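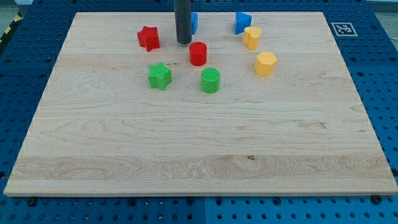
Se buscan participantes para ordenar y agrupar piezas de colores

En Zirkard diseñamos juegos de mesa y material de clasificación para escuelas y centros de mayores. Buscamos personas adultas para las sesiones de prueba de nuestro nuevo juego de bloques, que se llamará Pastberg.

En qué consiste

Cada participante trabaja sentado ante un tablero de madera clara con bloques pequeños de un solo color: azules, rojos, verdes y amarillo anaranjado. Hay distintas formas, entre ellas una estrella, un corazón, un hexágono, un triángulo y un cilindro. Se leen instrucciones breves ("junte el corazón y el triángulo", "lleve la estrella a la mitad vacía") y se mueven las piezas con una sola mano, empujándolas sobre la madera sin levantarlas. Después se rellena un cuestionario sobre la claridad de las frases. No se mide la rapidez.

También pediremos a cada persona que redacte sus propias instrucciones para otro jugador. Hasta ahora hemos reunido 3.294 frases y necesitamos más variedad, sobre todo de hablantes de distintas regiones.

Requisitos

Tener 18 años cumplidos.
Hablar español con soltura. No hace falta que sea la lengua materna.
Distinguir sin dificultad los cuatro colores.
Poder permanecer sentado durante dos turnos de 50 minutos, con una pausa entre ambos.

No se requiere experiencia. Quienes participaron en las pruebas de junio pueden volver a inscribirse.

Lugar y compensación

Las sesiones se hacen en el taller Skodano, planta baja, con acceso sin escalones. Se ofrecen turnos de mañana y de tarde, de lunes a jueves. La compensación es de 225 euros por cinco sesiones completas, abonados por transferencia al terminar la última. Quien asista a menos sesiones cobrará la parte proporcional. El transporte no está incluido.

Inscripción

El plazo termina el 3 de octubre de 2025. Las solicitudes se entregan por escrito en la recepción del taller, a la atención de Konrad Lüthi, con nombre, teléfono, edad y turno preferido. Indique también si es zurdo o diestro. Contestaremos a todas las solicitudes por teléfono.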